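# Idska home sim: two weeks of teaching a pretend robot to tidy up
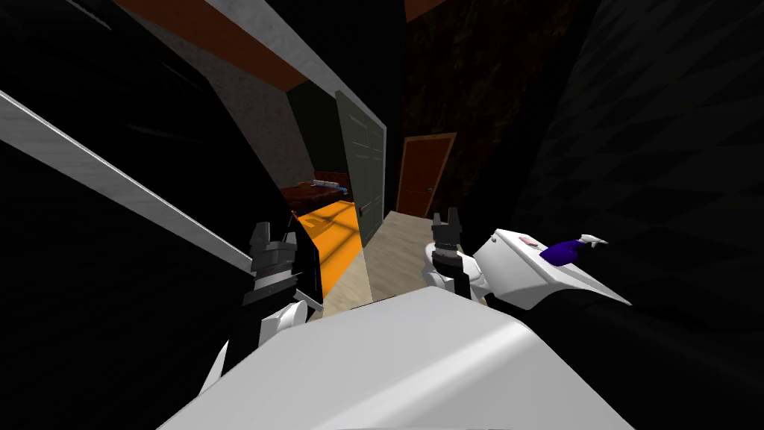 I should say up front that I don't own a robot and have no plans to. What I do own is a decent gaming computer, a pile of laundry that never gets smaller, and a licence for Idska, the household chore simulator from Marchal. You get a virtual two-armed robot, a virtual house to put it in, and a list of jobs. The pitch is that you'll find out how close machines are to doing the housework before you spend real money. I bit, obviously.

Setup was easier than I expected (I'd set aside a Saturday-sized chunk of time and was done before my tea went cold). You pick a house, pick a job, and either steer the arms yourself or hand things over to one of the built-in controllers. There are 73 jobs in the version I have. Plenty of them are the same job in a different room, mind you.

I started by driving, and oh my goodness, it is humbling! Picking up something small off a flat surface is the sort of thing I do while half asleep and talking on the phone. With two sticks and a gripper I nudged the thing, nudged it again, then sent it sailing. The fingers come down a hair too far to one side and that's your attempt gone. The views don't help much either. Some of them lean over at such an angle that you lose all sense of which way is down, and the hallways are so gloomy I ended up with my nose practically on the monitor. I'd love a brightness slider. There may be one. I couldn't find it.

The automatic controllers are better than me, which isn't saying a lot. I ran the stock one, called Muser, on a simple pick up and put away job 200 times over a few evenings while I cooked dinner. When the object sat out in the open it did quite nicely. Anything near a wall or the edge of a surface and it dithered, opening and closing on thin air until the timer ran out. Carrying something from one room to another was worse again, and doorways are its sworn enemy.

My friend Faustine Collet works at a packaging plant and came over to have a go. She reckons the shop floor is a different story, with everything bolted down and the same box arriving in the same spot all day long. I tried the Gakau add-on after that, the one with the workbench and parts bins, and she has a point. Muser got through 3 bench jobs in a row without any fuss. Then I moved a bin over by a hand's width and it was back to grabbing air.

Some gripes. The manual is thin, and the section on saving your own rooms stops mid-explanation. The fan on my computer howls the whole time. Colours in some of the houses are odd, with orange glowing away in one room and near-black in the next, so it never quite feels like a place anyone would live. The June update was meant to fix crashes when you quit, and I still get them.

So, can a machine do my chores yet? Going by this, it could maybe clear a tidy table in good light, slowly, if I'd put everything in the right spot first (in which case I'd have put it away myself). I'm still enjoying it a great deal, and I've gotten weirdly attached to a job where you sort cutlery. If you like fiddling, go for it. If you're hoping for a preview of the gadget that'll save you from the laundry, keep the basket where it is. I'd give it a solid 2 and a half out of five, and I'll bump that up if they sort out the doorways.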